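Drilwood House Kitchen: The Counter and Dish Corner

Home > Projects > Drilwood > Kitchen > Gallery

Posted January 2, 2023

The kitchen at 1532 Murthy Street is in use again. It is a small room, 123 square feet with the door swing included, and most of the money went into things that don't show: the drain line, a new circuit, the subfloor by the back door. The counter is the part people ask to see, so this gallery page is mostly for the counter and the corner where the dishes go.

Earlier pages cover the demolition, the plumbing and the floor. If you are looking for the cabinet doors, those are still in the garage with one coat on them and will get their own page in February.

The tile

The counter is tiled with small square tiles in a pale yellow-green, set with white grout. We kept tile on the counter when most of the advice we got was to go to a solid slab. The old counter was tile too, and it had held up for 40 years before the wood under it gave out. The tile itself was never the problem.

We bought from Veretti, which sells by the box and takes back unopened boxes with a receipt. The color is listed in the catalog as Pear. It looks greener in the morning and more yellow under the ceiling light, and the sample we carried home looked like neither. Anyone ordering it should ask for a whole sheet and leave it flat on the counter for a few days. A single loose tile held up against the wall is not much help.

The tiles vary a little from one to the next. The store told us to mix from several boxes as we went, and we did that for most of the run. Toward the end we got tired and worked out of one box, and we can tell which stretch that is. Visitors can't, or are polite.

Grout is plain white, sanded, sealed twice. We know what white grout does in a kitchen. The plan is a stiff brush once a month and a new coat of sealer every winter.

The wall

The wall behind the counter is painted flat white with no backsplash. The back row of tile runs straight to it. There was a plan for a short backsplash in the same tile, and we still have enough left over to do it, but we wanted to live with the plain wall for a while first. So far it has been fine at this end of the room. Behind the stove there is a steel panel, shown on the stove page.

The paint is a matte finish. Matte marks more easily than satin, and we were warned about that at the paint counter. It also hides the patching better, and there was a lot of patching. When the old cabinets came down they took several pieces of plaster with them.

The rack at the right-hand end

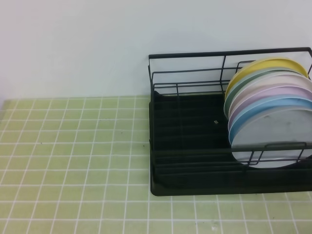
Black wire dish rack on its tray, against the plain wall. The left side of the counter stays open.

The rack is a Grevent, bought to replace a chrome one that rusted at the welds. It is black wire on top and a solid black tray below. Four things decided it for us:

It fits the depth of the counter without hanging over the front.
The tray is one piece, with rounded edges.
The wire lifts off, so the tray can be carried to the sink by itself.
It was in stock.

We looked at a two-level rack as well. It would have held the pots, but it stood too high and you would be looking at the side of it every time you walked in from the hall. The low one keeps the wall clear. Pots get dried by hand and go straight to the shelf.

The front rail is low, and plates stand behind it on edge. Dinner plates and salad plates both work. Shallow bowls lean too far and end up lying on each other, so bowls go upside down on a towel instead. There may be a better answer for bowls. If you have found one, the contact form is at the bottom of the page.

Black shows hard water spots more than chrome did. We wipe the tray with white vinegar when it starts to look chalky and rinse it well afterward. Keep vinegar off the grout.

What goes on the counter

The rule we settled on is that the rack is the only thing that lives on this stretch full time. The toaster moved to the cart. The bread box went to the pantry, where it is less handy, and we have had some complaints. The open tile is for whatever is being done at the moment, which is mainly stacking and sorting on the way to the cupboard.

In the old kitchen the same space held a knife block, a radio, two canisters and the mail. Moving all of that was free and made more difference than the tile did. If you are planning a similar job, try clearing the counter for a week before you pay for anything.

Small crumbs and specks show up on a pale tile more than they do on speckled stone. It takes one pass with a damp cloth. We keep the cloth on a hook inside the sink cabinet door.

The plates

The everyday plates are plain and come in mixed pastel colors, along with a gray. We picked them after the tile was down, and we brought a tile to the store to hold next to them. The first set we looked at was white and would have been the safe choice. The pastels are softer against the green than we expected, and with the black rack around them they are easy to see. The gray is the quiet one and looks good flat on the tile.

They are sold by the piece, so a broken plate can be replaced without buying a full set. We had that problem with the old dishes — the pattern was discontinued and the stack got shorter every year.

Standing the plates in the rack with a gap between them is worth the extra few seconds. They drain faster, and the edges don't knock together when you pull one out. We load from the right and work left, so the last plate in is the first one you reach.

A gray plate flat on the counter, with pastel plates on edge in the rack next to it:

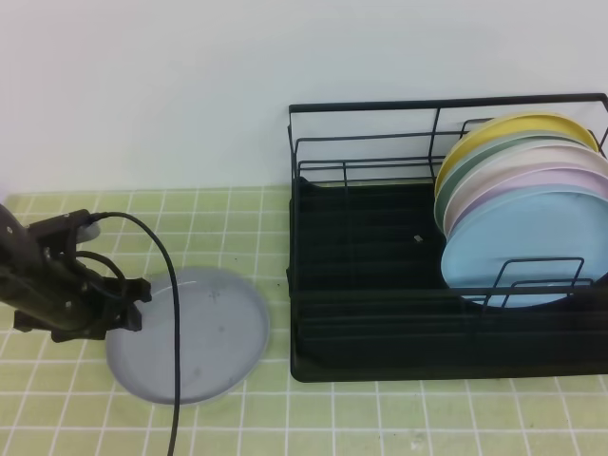
Cost and time for this part of the room

The full budget for the kitchen is on the Numbers page. For the counter alone, tile and grout came in under what we had set aside, and the plywood and backer board came in over. We did the tile ourselves. Setting it took one long weekend and grouting took an evening. Then nothing could go on it for three days, and we washed dishes in the bathtub.

The rack and the plates were not in the budget at all. They went under "other," along with the light switch covers and a good many lunches.

Tools we rented: a wet saw and a large mixer. The mixer was a waste for a counter this size. A bucket and a paddle on a drill would have done it. The wet saw was worth every dollar, and we should have booked it for a second day. The cuts along the wall were done in a hurry, and two of them had to be redone by hand with nippers.

What we would change

The grout lines are straight where it matters, but we started the layout from the left wall. Starting from the center line would have given us more even cuts at both ends. With a small square tile, a sliver at one end is easy to notice once you know it is there.

We would seal the grout before moving anything back in. We sealed it after, a section at a time, sliding the rack back and forth to get under it.

We would put one more outlet on the wall. It was on the first drawing and came off the second to save a little, and we have regretted it since the first time someone wanted to use a mixer at this end of the room.

We would order one extra box of tile. The leftovers will cover a short backsplash with very little to spare for repairs, and the color may not match when Veretti brings in a new batch.

Questions from the last page

Is the tile slippery when it's wet? For plates, slightly. A bowl with a smooth foot will slide if you bump it. We use a folded towel under the mixing bowl.

Can you roll dough on it? You can't, because of the grout lines. We use a board that stores upright beside the refrigerator.

Does the rack have rubber feet? Ours does. One came off during the first week and was glued back on.

Did you think about a dishwasher? There is space for a narrow one to the left of the sink, and the plumber left a capped line for it. For now that space holds the recycling.

Is the green the same as in the bathroom? No. The bathroom tile is older and came with the house. It is a darker green with a bluish tone, and we have not been able to find out who made it.

Still to do

Cabinet doors, second coat and hinges
Trim along the floor by the pantry
Decide on the backsplash
Shelf for the bowls
Touch up the paint near the hall door

More from the Drilwood house

Kitchen: demolition
Kitchen: drain and water lines
Kitchen: floor
Kitchen: stove wall
Back porch steps
Numbers

Contact: use the form below. Please say which page you are writing about, and allow a few days for a reply.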